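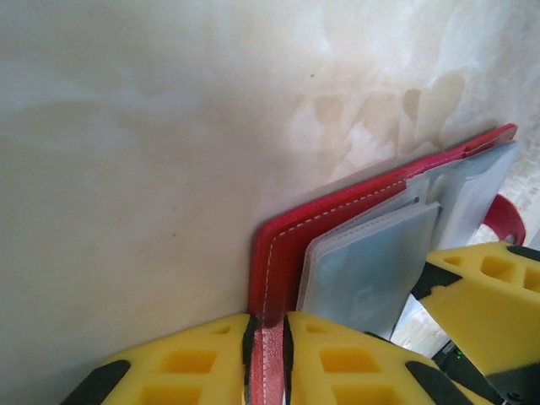 Cuautle 小皮具词表 说明

这是一份小皮具用语的对照词表,中文为主,附英文和一部分西班牙文。收的是钱夹、卡包、证件夹、票夹、钥匙包、笔套这一类东西的部件名、工艺名、毛病名、修补用语。箱包不收,鞋不收,家具皮面不收(有几条跟家具皮面共用的留着了,见后面"已知问题")。

最后整理:2026年10月6日。赶着发,说明写得乱,先凑合看。

为什么弄这个

起因是 Bulov 修补铺的工单。同一个毛病,前台写"边油裂",后面师傅写"封边爆",客户留言写"边上掉皮",月底要统计哪种毛病最多,统计不出来。后来 Zindo 那边也要用,他们做二手小皮具的寄卖,写品相的时候更乱,一个"轻微使用痕迹"什么都往里装。两边的用语凑到一起,理了一遍,就有了这个表。

不是行业标准。不要拿去跟工厂吵架。工厂有工厂的叫法,广东和温州的叫法还不一样,福建又一套。

文件

terms.csv 主表,一行一个词条
variants.csv 异名表,各地叫法、口语叫法、错别字写法,都指回主表
faults.csv 毛病表,从主表里拆出来的,多了严重程度和能不能修两栏
examples.txt 例句,从工单里摘的,已经去掉姓名电话
changes.txt 改动记录,写得不全
old/ 旧版,别用,留着对账

编码全是 UTF-8,不带 BOM。用 Excel 直接双击打开会乱码,走"数据—从文本导入",选 UTF-8。每次都有人问。

terms.csv 的栏位

id 编号,字母加数字。P 开头是部件,C 开头是工艺,M 开头是材料,F 开头是毛病,R 开头是修补。编号发出去就不改了,词条删了编号也不再用。

zh 中文正名。选的原则是工单里出现最多的那个,不是最"正确"的那个。比如"缝线"和"车线",铺里都说车线,但寄卖那边客户看不懂,最后正名定了缝线,车线放异名。这种地方有妥协,不要太计较。

en 英文。美式。有的词英美不一样,英式写法放 note。

es 西班牙文。只填了一部分,墨西哥的用法,不保证西班牙人看得懂。空着就是没填,不是没有这个词。

def 解释。一句话。尽量用大白话。

see 参见,填别的编号,多个用分号隔开。注意是半角分号。

note 杂项。什么都往里写。

status 状态,ok / draft / drop 三种。drop 的词条还在表里,程序读的时候自己过滤掉。

faults.csv 多出来的两栏

level 严重程度,1 到 4。
1 只影响好看,凑近才看得见
2 影响好看,正常拿着就看得见
3 影响使用,还能用
4 不能用了

fix 能不能修。yes / no / maybe。maybe 的意思是要看实物,网上发图片判断不了,别跟客户打包票。

level 是给典型情况定的,真写工单可以上下调一级。调两级以上说明词条选错了,重新选。

variants.csv 的栏位

id 指回主表
form 异名
region 地区,没有就空着
kind 类型:方言、行话、口语、误写
误写这一类很有用,客户留言里"缝钱""真皮"打成"针皮"的一大把,做匹配的时候能捞回来不少。

怎么用

最简单的用法:打开 terms.csv,搜。

程序里用的话,先拿 variants.csv 的 form 去匹配文本,匹配到了取 id,再去主表拿正名。长的优先,短的靠后,不然"边油裂"会被"边油"先吃掉。匹配前把全角英文数字转半角,空格去掉。繁体先转简体,表里没有繁体。

写品相的人(Zindo 那边)照下面的顺序写,不用写满,有什么写什么:
外面的皮面
边
缝线
里面的卡位和夹层
五金
气味
顺序固定下来以后买家好对比。气味这一项以前老漏,漏了就有退货,一定写。

几个容易混的词,单独说一下

卡位 / 卡槽 / 卡层
正名卡位。一张卡插一个地方叫一个卡位。卡层指的是一整排叠起来的结构。卡槽当卡位的异名收。有的工单写"三卡槽"其实是三个卡层,看上下文,例句文件里有。

边油 / 封边 / 折边 / 毛边
边油是材料也是做法,皮的切口上涂的那层。封边是总称,边油、烫边、打磨上蜡都算。折边是把皮翻过去压住切口,外面看不到切口,没有边油可以裂。毛边是切口什么都不做。客户说"边坏了",先问清楚是哪种边再报价。折边磨穿了跟边油裂开,工时差很多。

荔枝纹 / 摔纹 / 压纹
荔枝纹可以是摔出来的也可以是压出来的。压出来的叫压荔枝纹,正名放在 C 类。摔纹是干摔出来的自然纹。光看照片分不清,就写"荔枝纹",不要自作聪明往下细分。皮面只有一点点纹理的,写"细纹",别硬套荔枝纹。

明线 / 暗线
外面看得到的叫明线。撞色线是明线的一种,线色和皮色差得开。暗线在里面。有人把同色的明线叫暗线,错的,异名表里标了误写。

起壳 / 脱层 / 起泡
起壳是涂层跟皮分开了,按下去有空的感觉。脱层是两层皮或皮跟里衬分开了。起泡是局部鼓包,可以是前两种的早期,也可以是胶的问题。拿不准写起泡,level 先给 2。

水印 / 水渍 / 水痕
三个合并了,正名水渍。水印容易跟图片水印混,搜索出来全是不相干的东西。边缘有一圈深色的,加注"有圈"。没有圈的一般好处理一点,但也别承诺。

返油 / 发霉
白的一层,擦得掉又回来,常有人当发霉报过来。两条互相参见。判断方法写在 def 里,简单讲:吹风机微热吹一下,化进去了多半是返油,毛茸茸的还在那儿是霉。霉的要单独放,不要跟别的件放一个袋子。

掉色 / 染色 / 褪色
掉色,颜色跑到别的东西上去了。染色,别的东西的颜色跑到它身上来了。褪色,颜色变淡,没跑到谁身上。红的、深蓝的掉色报得多。浅色件被牛仔裤染了的是染色,不是掉色,工单里写反的特别多,统计的时候两个加起来看比较保险。

"真皮"这个词

不收作材料正名。太笼统,头层二层都有人这么叫。表里材料分头层、二层、再生皮、人造革,再往下有植鞣、铬鞣。不知道是什么就填"皮,未鉴定",编号 M16。宁可填这个。Zindo 的寄卖页面上写"真皮"的要有单子支撑,没有单子一律改成未鉴定。这个是规矩,跟词表没关系,但是每次都有人改回来,写在这里算了。

数据从哪来

Bulov 修补铺的工单,手写的占多数,录入的时候有丢字。
Zindo 寄卖的品相描述和退货留言。
Dandumis 网店的商品页,只取部件名,广告词全扔了。"匠心""奢享"之类,不收。

工单抽了 300 张通读,剩下的只跑了词频。通读的那批里面 35 张字迹认不出来,放弃。例句只从通读过的里面摘。

词条要在工单或描述里出现过才收,书上有、实际没人说的不收。书上那套要查去查书。

没做的

没有读音。有人要拼音,自己跑个工具就行,多音字注意"夹""壳""卷"。
没有配图。每条一张图的工作量吃不消,以后再看。
没有价格。修补价各家不一样,写上去只会惹麻烦。
日文、韩文没有计划。
五金件写得很浅,按扣、四合扣、磁扣、拉头有,再细就没有了。五金的叫法是另一个坑。

已知问题

- 部件类里"舌"和"带舌"重复,编号都发出去了,先用 see 连着,下版合。
- faults.csv 有几条 fix 是空的,程序读到空当 maybe 处理。
- "贴皮"在家具和小皮具里意思不一样,def 只写了小皮具的。"开裂""龟裂"两条的例句混进了沙发的,还没挑出来。
- 西文栏有重音符号丢失,导出的时候搞坏的,原表找不到了,慢慢补。
- changes.txt 从 3 月开始才认真记,之前的改动靠回忆。
- draft 里有 20 条解释写了半句,不要引用。
- 例句里偶尔有方言字,没有统一。不打算统一。
- 部分词条英文是按字面硬翻的,note 里标了"待查"。没标的也不见得都对。

补词条、改词条

发到 Cuautle 的公共邮箱,标题写"词表",正文写清楚:哪个词,在哪看到的,什么意思,最好给一句原话。光写"你们少了某某词"没法处理。

要改正名的,说明理由。改正名牵扯到两边的工单模板,动一次很麻烦,一般不改,加异名就够了。

不要直接改 csv 再发回来。上次有一份用 Excel 存过的,编号全变成日期了,对了一下午。

单条意见一般当周看,批量的攒到下一版。赶上年底铺里忙,会拖,别催。

授权

随便用,署 Cuautle 的名就行。改了请标明改过。例句文件单独算:只准内部参考和做研究,不准拿去当广告文案,也不准拿去冒充买家评价。真有人这么干过。

工单原件不公开,不用来要。

检查清单(自己发版用,顺便放这里)

csv 用文本编辑器打开看一眼,不要信 Excel
编号有没有重的
see 里指的编号还在不在
drop 的词条异名有没有一起处理
半角分号
例句再搜一遍电话和姓名
版本号改了没,上次忘了改
old/ 里放一份
通知 Bulov 和 Zindo 换模板,两边都要通知,别只发一边

附:工单怎么写,给新来的

一件一单。一套里有两件也分开写,不然后面拆不开。

先写是什么,再写毛病在哪,再写毛病是什么。"证件夹,外边右上角,边油裂"。这样就够了。不要写"有点旧",不要写"客户很着急",着急写在加急栏。

位置按合起来正面朝自己来说。左就是自己的左手边。打开以后说里面的,前面加"内"字,内左内右。以前没有这条,返工返出来的。

毛病有好几处就写好几行,一行一处,别用顿号连成一长串。匹配程序能拆,人看着累。

客户自己处理过的要写上。擦过酒精、涂过鞋油、用 502 粘过,都要写。涂过鞋油的边油很难再上,师傅要先知道。客户不说的也要问一句。

颜色写大类就行,红、棕、黑、米白。不要写"酒红偏玫瑰",各人看的不一样,灯也不一样。补色的时候师傅自己会对色卡。同理缝线的颜色也写大类,补线要配线的,剪一小段旧线头夹在单子上比写什么都管用。

里面有东西的当面掏空,卡、票、照片,当面还掉,单子上打勾。没打勾的不收件。

收件拍照,外面一张里面一张,有毛病的地方单独再拍。照片文件名用单号,不要用"新建文件夹"里那种名字。

写完自己念一遍,念不通的多半是少字。

先这样。英文版说明还没写,等下一版一起。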